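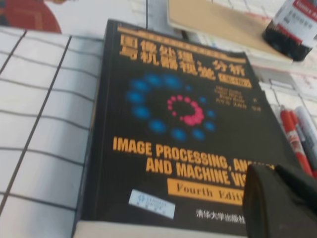

The Skastness panel gap gauge measures the gap and flush between adjacent body panels on passenger cars and light trucks. It is a handheld unit with a line laser and a monochrome sensor, intended for body shops, restoration work and replica builds. The measurement method is conventional. Anyone who has worked through a thick black paperback on image processing, now in a fourth edition, will recognize the edge detection. Most of the design work went into the housing, the standoff feet and the handling of dark metallic paint.

## Specifications

- Standoff distance: 40 mm
- Body length: 123 mm
- Weight with battery: 639 g
- Feet: four, replaceable, soft rubber
- Output: gap and flush in millimeters or inches
- Storage: internal memory, export over USB

The gauge reads doors, hoods, trunk lids, fenders and fuel doors. It does not read glass-to-metal joints reliably, and the firmware will show a low-confidence flag if the laser line breaks up on a transparent surface.

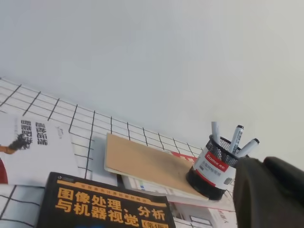 *Black wire grid panel, with a plain wall behind.*

## Setup

Place all feet on the paint, two on each side of the gap, and hold the trigger until the tone sounds. On curved panels such as rear quarters, rotate the unit until the level bars on the display match – a mismatch adds error to the flush value and leaves the gap value mostly unaffected. Clean the feet first. Grit under a foot will mark soft clear coat.

Each car is stored as a job. A job holds a list of named points, and the list can be copied to the next car of the same body style. Dong-geon Ha at Marino wrote the stock point lists for coupes and sedans; custom lists can be built

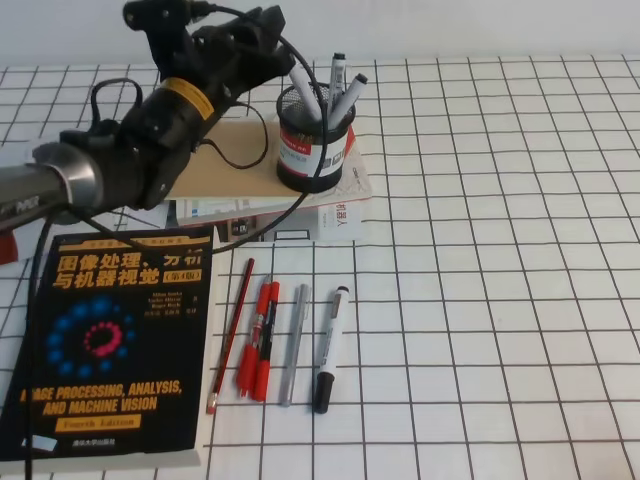
on the unit or on a computer and loaded as a CSV file. Point names longer than the display are shortened on screen but kept whole in the export.

## Calibration

A step block is supplied in the case. Check against it at the start of each shift and after any drop. Full calibration is done by Dreltell at the Nindton service center, with bookings handled by A-yeong Cho. The Nindton center is closed to walk-in returns in February.
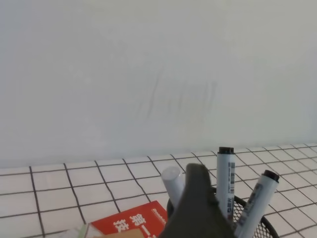

**Can the gauge be used on primer or bare metal?**

Primer reads normally. For bare or polished metal, switch the surface setting to Bright and take the reading out of direct sun.

## Revision notes

11/13/21 – Foot material changed. Older feet fit all units. Battery door screw lengthened.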